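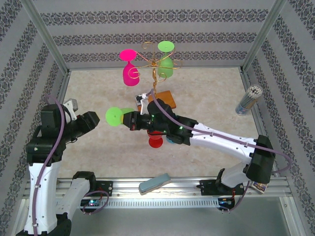 Is it all right to keep stemmed glasses hanging upside down on a wire tree all the time?

Perfectly fine for everyday ones, as long as the tree doesn't wobble and you fill both sides evenly. Keep your good crystal in a cupboard.

Kitchen & Table > Storage > Wire glass trees, love or hate?
Thread 3573

lucie_h
Right, I asked the question up top because Colton and I have been going round in circles over it. We've got a curly gold wire tree and a jumble of coloured goblets, and I think they look so cheerful hanging up! He thinks they belong in the cupboard with everything else. Who's right?

DwightC
I'd side with Colton, sorry. I had a tree from Bouchard for years and it was a dust magnet. The outsides of the bowls got that greasy kitchen film on them, and I ended up washing glasses before I used them as well as after.

shirley_sandhu
Depends where it lives, Dwight! Mine was awful next to the hob, then I moved it to the dresser and it's been no bother. Give the wire a wipe with a damp cloth now and then (an old toothbrush for the curly bits) and dry it properly or the gold goes patchy.

lucie_h
Ooh, ours is on the dresser too. This is how it's looking so far, I'm still deciding which colours go where.
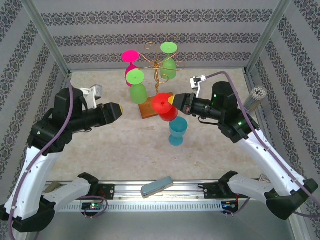 Pink and green up on the gold tree, blue one still standing.

NathalieM
Oh I love that, very Vemimstead summer fete. I'd put the blue on the right to balance the two greens and the pink. Do you load the top first? I always start low, otherwise mine tips.

shirley_sandhu
I go side to side, one left, one right. Never had a topple. Does the wooden base have felt underneath, Lucie? The Movau stick-on pads are good, I bought a pack of 14 and still have most of them.

colton_h
Husband here. For the record, I don't hate it, I just don't see why glasses need a piece of furniture. We have a shelf. It is empty. It is right there.

DwightC
Thank you, Colton.

NathalieM
Shelf is for the boring tumblers, obviously. What does everyone do about water trapped round the rim, though? I hang mine straight from the washing up and get drips all over the wood.

shirley_sandhu
Tea towel first, then hang. A wooden base will mark if you let it drip, I've got a ring on mine from February that won't shift.

lucie_h
Noted! Towel first. I've told Colton he can have the top shelf for his beer glasses and the tree stays out till we're back from Ralirlow, then we'll talk again.

colton_h
I did not agree to the last bit.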